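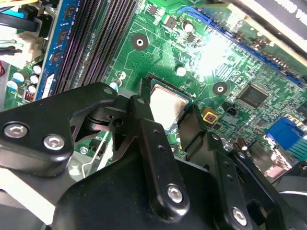
I have kept my old desktop going for another winter, and most of what I have learned has been about buying second-hand parts and very little about computers.

The first thing is postage. A memory stick I wanted was listed at 19 pounds from a seller in Grostlow, which seemed fair until the delivery charge went on. I now sort by total price and ignore the rest.

The second is descriptions. "Untested" mostly means tested. I don't bid on those any more, however good the photographs are. "Pulled from a working machine" has served me well so far, though I still ask which machine and how long ago.

I bought most of this year's bits through the Drellden swap board. It looks dreadful and the search doesn't work, but people there answer messages. My budget was 80 pounds and I spent 52, not counting a tube of thermal paste from the market in March.

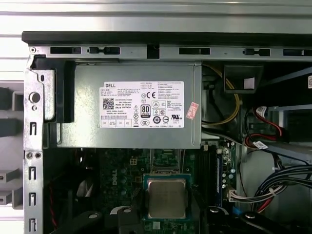

Selling the leftovers

I had hoped to get some of the money back. A trade buyer called Birkar offered so little for the old processor that I put it on the board myself. It went the same evening for a bit less than I asked. The spare power supply is still here, as they cost too much to post and everyone who wants one lives at the other end of the country.

My advice is to sell early. Prices for older parts drop a little every month, and a drawer full of them is worth less each time you open it.

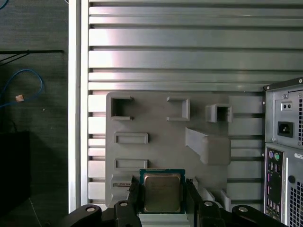

Grostlow Pete disagrees, and wrote under my last post that he keeps every part for at least two years, having twice had to buy back the same model he'd sold. He may have a point about power supplies.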